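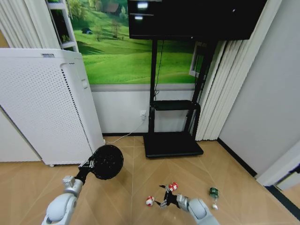

How to Reset a Room's Floor in One Go (Small Stuff First, Trash Bag Last)

Posted April 16, 2021

I love a floor reset. It's the quickest way I know to make a room feel like a room again, and it needs almost nothing in the way of supplies. If you've been putting off a full cleaning day, do this one instead and see how much better everything looks from the doorway!

This is the routine I use for a room with a hard floor, a freestanding air purifier, a cabinet or two and a round trash bin. It works fine in a living room, a home office or a playroom. Carpeted rooms can follow along too, just swap the sweeping for a vacuum.

What you need

A soft broom or a dust mop
A dry microfiber cloth and a slightly damp one
A vacuum with a brush attachment
A shallow tray or box for things you pick up
One new trash bag that fits your bin, plus a spare

Step 1: Clear the small things by hand

Please don't start with the broom. Little toys, wrapped bits, anything on a string or a strand, they all end up in a gray pile of dust and then you're picking them out again with your fingers. Get down low and collect them first.

I work in a line from the wall outward and drop everything in the tray without deciding anything. Deciding comes later. The point is to get the floor bare while you still have energy.

Look especially hard at the strip along the baseboard and the patch in front of any appliance that stands on the floor. Round things roll, and they always seem to stop in the same places. Patterned floors hide a lot as well – on a herringbone layout in a light tan color, a pale little object can sit in plain sight for a week. Try looking along the floor with your head down near it and a lamp on. It feels silly and it works so well.

Step 2: Sort the tray

Tip the tray out on a table and make 3 piles: goes back to its place, goes in the trash, and belongs in a different room. Toys that are missing a piece can wait in a jar until the piece shows up. Mine is an old Okex jam jar, and I go through it every September and let go of whatever never found its other half.

Anything small enough to be swallowed goes straight up high if you have toddlers or a dog.

Step 3: Do the air purifier while you're down there

Switch it off and unplug it before you touch it. If yours is on casters, roll it out gently and lift it over thresholds, since grit caught in a little wheel can scratch a floor.

Perforated panels are dust magnets. Use the brush attachment on the vacuum and go over the holes in straight passes, top to bottom, front first and then the sides. Do the vent slots the same way, following the direction of the slots. Then wipe the solid parts with the slightly damp cloth and dry them right after. Keep the damp cloth away from the holes.

If your model's filter can come out, check it now. The manual will tell you if it can be vacuumed or has to be replaced. I write the date of the last change on a bit of masking tape and stick it inside the door of the nearest cabinet. Best habit I've picked up in years.

Vertical blinds nearby? Close them, run the dry cloth down each slat, then turn them the other way and repeat. You'll be sweeping next, so let the dust fall.

Step 4: Sweep with the pattern

On a straight plank floor you sweep along the boards. On a diagonal pattern, pick one direction of seams and follow it for the whole room, then do one light pass across. The second pass gets what the first one dropped into the seams. Reach under the cabinet as far as the mop will go. If the gap is too low, pull an old sock over a yardstick and slide that in. (I get absurdly excited about what comes out.)

Roll the purifier back when you're done, leaving some space behind it. The manual should say how much it likes to have.

Step 5: Change the trash bag

Save this for the end so all the sweepings leave in the old bag. Tie it off, lift it out, and wipe the inside of the bin before the new one goes in.

Shake the new bag open and push it down until it touches the bottom. Smooth the air out along the sides with the flat of your hand, then fold the top over the rim and down the outside, a few inches all the way around. Pinch the edge and tug it outward to take up the slack. A bag that's snug at the rim won't slide in the first time somebody drops in something heavy.

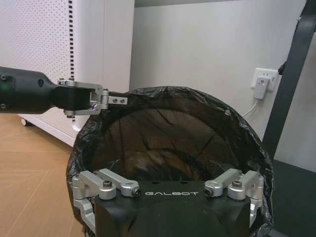 If the bag keeps slipping

Three things to try. A wide rubber band over the fold holds nearly anything. A bag one size down grips a round bin better than a big baggy one. And if you get a balloon of trapped air at the bottom, lift one side of the fold, press down, and fold it back again.

I buy plain black bags in a box of 200 from Durnard, and with one change every couple of days a box lasts me roughly a year. The fancy drawstring ones are lovely, but they don't fold over as flat on my bin.

Keeping it going

Once the room's been reset, a quick pickup in the evening is plenty. Leave the tray on a shelf where people can drop things in as they pass, and empty it when it's full. Do the purifier panels every other reset, and the blinds whenever the sun comes in and shows you what's on them!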